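Old tower, CPU out, what to check before the new one goes in?

Posted by Zamach in Desktops & Repairs
February, 5 replies, 300 views

I was given an older full-size desktop and want to put a different processor in it. The old chip is already out and I cleaned the paste off the cooler. The board, graphics card and power supply are all staying.

I have it lying on its side on the bench with the panel off, which is how I plan to do the install.
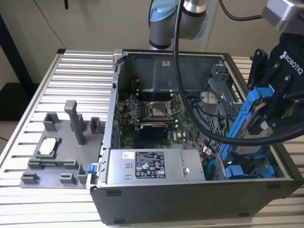 The replacement is used, from a seller who says it was pulled from a working office machine. My questions are whether I should take the graphics card out first, and whether the power supply needs to come out too or can stay bolted in. Also, do I need to update the BIOS? I don't know what version is on there now.

Yammine
Member

Leave the power supply where it is. Switch it off at the back, unplug it from the wall and hold the power button for 5 seconds.

I would take the graphics card out. It sits just under the socket, and you want room for your hand when you work the lever. Don't forget the catch at the end of the slot.

Before the chip goes in, shine a flashlight across the socket from a low angle and look at the contacts from two sides. They should all lean the same way and catch the light evenly. If there is a dark spot or one that shines differently, stop and look closer. Don't wipe the socket with anything. Line up the notches, lower the chip straight down, then close the bracket and the lever. The lever takes some force, so don't panic at that.

On the BIOS, look up your board model on the maker's support page and find the CPU list. It gives the earliest version for each chip. If yours is too old you will need the old processor back in to do the update, so hang on to it.

Ranau
New member

just put it in and see, mine booted first try

Pravley
Member

Agree with Yammine. Two things to add. Change the coin battery while you have it open, they are cheap. And when it's running, watch the temperature for a while under load. Mine went to 90 C in 9 minutes and one corner of the cooler wasn't seated.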